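HOSP 296 Back of House Basics
Handout 7: Trays, cans and the drinks station
Sestonton campus, Room 332
Instructor: Touran Jafarzadeh. Lab help: Fatemeh Rezaei (ask her first for anything to do with the supply closet)

Read before lab. Bring it with you, marked up. I wont be printing extras.

Left over from last time
We stopped at shelf rotation. Finish the worksheet, old stock forward, new stock behind. If your group had the Nanayakkara case labels, the date code is on the short side of the carton. Several people copied down the lot number instead. Fix that and hand it in with this week's.

1. The work surface

Foam mats on the benches for all the practice work. Puzzle-edge kind, same as a kids' playroom. Reasons: quiet, cans don't skate, and a dropped one doesn't dent as badly. Real stations will have steel or laminate, so don't get used to the grip.

Putting mats together. Press the tabs down with the heel of your hand, work along the seam from one end. A tab that's riding up will rock a can. Run your palm over every seam before you put anything down. If a tab won't sit flat, flip that piece or swap it.

Keep cans and trays off the seams where you can. On the small benches you can't always, fine, but know where the seam is.

Wipe down with a damp cloth, then a dry one. No spray on the foam, it goes tacky. Stack mats flat in the closet, not on edge. The ones stored on edge in November still curl.

2. Trays

We use the shallow rectangular ones for layout. Terms for the quiz:

Floor = inside bottom
Wall = upright side
Long side / short side = what it sounds like
Lane = clear space on the mat beside the tray

Starting position: tray open side up, between the two cans, short side facing you. Tray starts EMPTY. Check for grit on the floor of it, tilt it toward the light, you'll see grit on a glossy one right away.

Don't push a tray along by one wall. Both hands, long sides, lift and set. Thin walls flex and you lose your square corner.
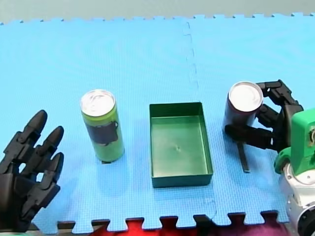

Fig. 1. Start layout on the foam mat: green can on the left, darker can on the right, empty green tray in between.

Leave a lane on both sides of the tray. Two cans and one tray for the first round, no more. We add cans once everybody can do it without knocking anything.

3. Handling a can

Grip around the body. Fingers stay off the lid, always, full or empty, because people drink from there. This is the one I mark hardest.

Steps, left can first:
a) Come in from the side, low. Reaching over the tray to get to the far can is a fault.
b) Close around the body, then lift. Straight up, clear the tray wall.
c) Lower it, don't drop it. You should barely hear it.
d) Let go, open your hand all the way, move out the way you came in.
e) Other can, same thing.

Then reverse it, tray back to mat. People rush the reverse.

Tall thin cans tip easier than the short fat ones. If one starts to go, let it go. Grabbing for it usually takes out the second can as well.

Pull tabs: turn them all to face the same direction in a finished tray. For the Tirham exercise (week after next) tabs face the server. For ours, tabs face you.

Before opening, wipe the lid. Clean cloth, one pass around inside the rim, one pass over the middle. Rim is where dust collects. Nothing gets opened in Room 332 though, we had an ant problem.

4. Sorting by color

Short section, we'll do it mostly by talking.

Pick out the can by its main color first, then read the label. Quick for two cans. Gets unreliable when the same maker sells several flavors in near-identical cans, so on a real order you read every label. Lid tells you nothing, most are silver.

A tray close to the color of a can is harder to work with than you'd think, expecially at the edge of your vision. Try it both ways and write down which felt easier. Two sentences is plenty.

5. Stock arithmetic

Zirkura problem, same as on the board:
Store room holds 1000 cans. Event takes 300. Second event takes 332. How many left, and is that enough for a third event the same size as the second?
Show the subtraction. Then say what you'd reorder and when.

Common slip: people subtract the second event from 1000 again instead of from what was left after the first.

6. For lab

Closed shoes. Sleeves up past the wrist, loose cuffs catch tray walls.
Work in pairs, one handles, one watches and calls faults. Swap after every full round, there and back.
Fault sheet is on the back page. Tick marks only, no essays.
Cans go back to the crate when you finish, upright. Trays nested. Mats wiped and flat.

Due next lab: rotation worksheet, Zirkura problem, your two sentences on tray color.

Reading: chapter on service trays, skip the part on banquet stands. Office hour is 3:30, same room, knock loud.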